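Borkow estrena taller de clasificación de juguetes y piezas sueltas

El taller de recuperación Pulen abrió en noviembre su nueva sala de clasificación en Borkow, y la respuesta del barrio ha sido una alegría. En las primeras semanas han llegado 229 bolsas con objetos de todo tipo: juguetes, vasos de plástico, cajitas, piezas sueltas que llevaban años en el fondo de un armario. ¡Y siguen llegando!

La idea es sencilla y funciona de maravilla. Todo lo que entra se vuelca en cubetas metálicas grises, colocadas sobre mesas de trabajo de madera clara, y de ahí se va separando lo que puede volver a usarse. "Me encanta el momento de volcar la bolsa, porque nunca sabes qué va a salir", cuenta Zuzanna Głowacki, responsable de la sala. Las cubetas, compradas de segunda mano a la firma Nowakowski, tienen ya sus buenos arañazos -- y aguantan lo que les echen.

Hasta ahora se han apartado 714 objetos en buen estado. De ellos, 97 ya tienen destino: la ludoteca Kurgate, que los pondrá en sus estanterías antes de las fiestas. Amado Dizon, coordinador de la ludoteca, pasó por el taller una mañana y salió con dos cajas llenas y una lista de peticiones (faltan cubos con dibujos, vasos para apilar y cualquier cosa que ruede).

La sala recibe donaciones por las tardes, de cuatro a ocho. Se aceptan objetos pequeños, limpios y sin pilas; los libros y la ropa tienen su propio punto de recogida, en la entrada del mismo edificio. Para diciembre, Pulen prepara además una jornada de intercambio con 70 plazas -- la inscripción se hace en el propio taller y ya está abierta.

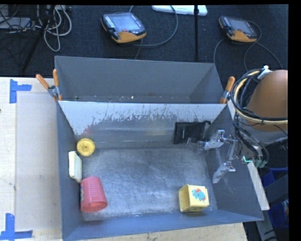

Quien quiera echar una mano en las mesas también puede apuntarse allí mismo, en turnos de dos horas y sin experiencia previa.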